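# The Bag Has Replaced the Box

Most of what leaves the Gendix sorting hall in Astumville weighs less than a pair of shoes. It goes out in plastic. Ten years ago the same goods would have traveled in cardboard, and the hall was laid out for cardboard, with straight belts and square corners.

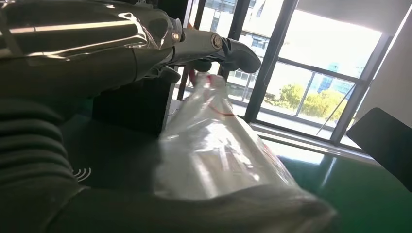
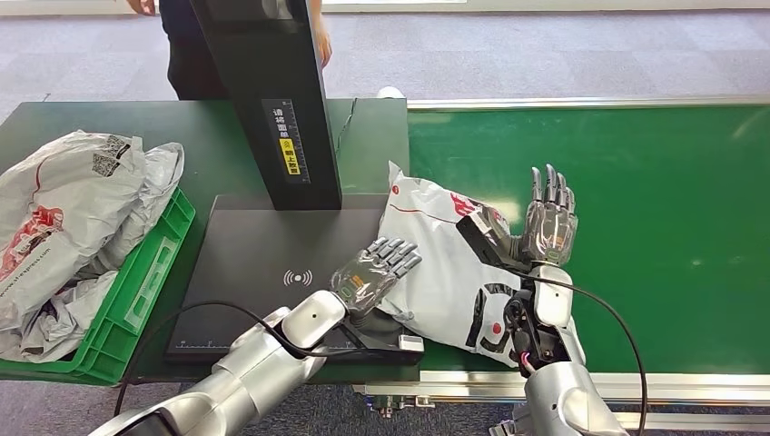 *Clear film gathered at the neck with a red drawstring (first picture); a white courier bag between the scanning pad and the green belt (second picture).*

A box has six flat sides and keeps them. A bag has a front and a back, and either one can end up underneath. Labels crease. Film throws light back at a scanner, and a code that reads fine on a full bag may not read on a half-empty one. Staff at Gendix smooth the label with the side of the hand before the bag goes on the pad. New people learn this in the first hour.

The hall opened with 481 bins for small parcels. Most have since been relined, after bags kept snagging on the welds. Ivanyshyn, which supplies the mailers, now rounds the corners of its largest size, and the complaints about torn seams dropped off in October.

Drawstring bags are a separate matter. Vistar sends its returns in them, 50 to a carton, and they are slow work. The string has to be tucked in or it catches in the rollers. Two people on the evening shift do little else.

Cardboard still comes through for glass and anything with a motor. It takes up the far end of the building, next to the loading doors, where the floor is marked for pallets.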